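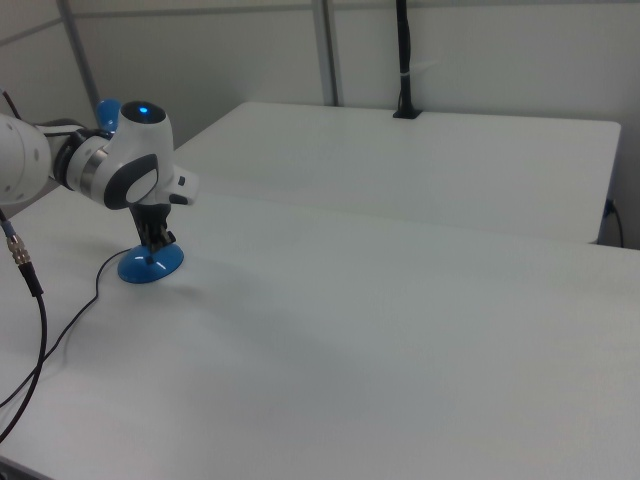

Quiénes somos

El Club de Robótica Drato es una actividad de la Escuela Técnica Plollier. Está abierto a alumnos de los últimos cursos de todas las especialidades y funciona durante el año lectivo, fuera del horario de clases. No hace falta saber programar para entrar. Sí se pide constancia, porque los trabajos duran varios meses y los equipos son pequeños.

El club empezó como un taller optativo de electrónica en el que se montaban seguidores de línea y sensores de luz. Cuando la escuela incorporó los brazos robóticos, el taller cambió de nombre y de contenido. Hoy la mayor parte del trabajo se hace con un brazo colocado junto a mesas blancas, donde los alumnos programan tareas de manipulación con objetos de uso corriente: lámparas, frascos, cajas, cables, utensilios de escritorio.

Qué hacemos

Los alumnos se reparten en 6 equipos. Cada equipo elige un objeto al comienzo del cuatrimestre y prepara con él una secuencia completa: acercarse, cerrar la pinza, mover y soltar. Antes de tocar el robot se dibuja el recorrido en papel, se miden las alturas y se escribe una primera versión del programa, que revisa otro equipo.

El proyecto principal se llama Sima. Reúne todas las secuencias que han preparado los alumnos, con sus programas, sus fichas y las notas de cada intento, incluidos los que salieron mal. Por ahora hay 232 fichas. Los equipos nuevos parten de ellas y están obligados a dejar las suyas en el mismo formato, con el nombre del objeto, el peso, el punto de agarre y la velocidad utilizada.

Las lámparas de escritorio son uno de los objetos más pedidos. Tienen una base ancha, un tallo fino y un cable que se queda sobre la mesa, de modo que obligan a pensar por dónde entra la pinza y qué pasa con todo lo demás.

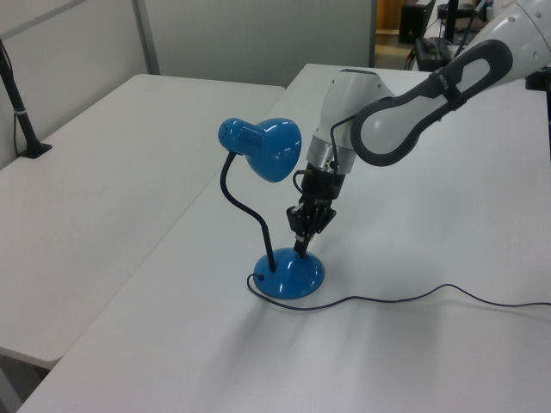 Además de programar, los equipos se ocupan del montaje. Aprenden a fijar los soportes a las mesas, a ordenar los cables, a revisar los tornillos de los dedos de la pinza y a anotar cualquier pieza que tenga juego. El mantenimiento cuenta en la evaluación interna igual que el código.

Cómo nos organizamos

Nos reunimos los miércoles por la tarde. La primera media hora se dedica a leer las fichas de la semana anterior y a repartir los turnos del robot. El resto es trabajo de mesa. Un docente está siempre presente, y sólo un equipo a la vez puede mover el brazo. Los demás trabajan con el simulador o preparan piezas.

El curso se divide en 3 etapas. En la primera se aprende a mover el brazo a mano y a guardar posiciones. En la segunda se programan agarres sencillos. En la última cada equipo defiende su secuencia ante los otros y responde preguntas.

Competición

Todos los años presentamos equipos al encuentro escolar de Fuststead, que se celebra en febrero. La prueba consiste en ordenar una mesa con objetos que los participantes no conocen de antemano. El puntaje máximo es de 350 y se descuenta por golpes, caídas y cables arrastrados. Todavía no hemos ganado. En la última edición un equipo del club llegó a la ronda final con un programa escrito casi por completo a partir de fichas de Sima.

Cómo participar

La inscripción se hace en la secretaría de la escuela. Los alumnos menores de edad necesitan una autorización firmada. La participación es gratuita y el material lo pone Plollier, salvo el cuaderno, que trae cada uno. Quienes vienen por primera vez pueden asistir a una reunión como oyentes antes de anotarse.

También aceptamos objetos para las prácticas. Interesan sobre todo los que tengan partes flexibles o formas poco regulares. Se pueden dejar en secretaría, en una bolsa con el nombre del club.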